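Rewatching Skurnine: A Student Podcast Project
Last updated: 2026-07-11

I picked one forgotten TV cop comedy and made a podcast about all 6 episodes of it.
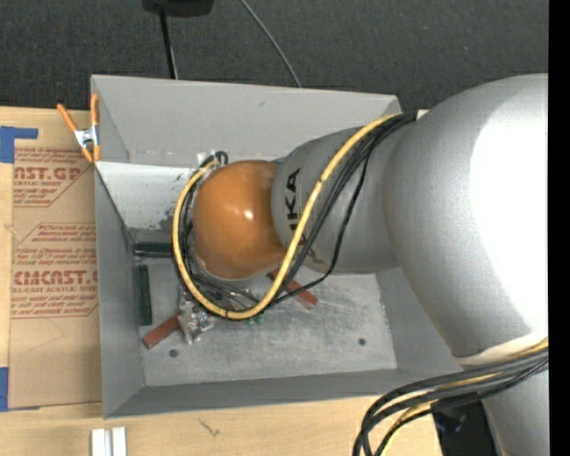

Matheson, the grumpy captain, was the most fun to talk about — he gets every good line! Ross Kerr joined me as co-host in June, and our chat on the finale ran to 33 minutes. We had 386 downloads by the end, and I'd love to cover the Christmas special next.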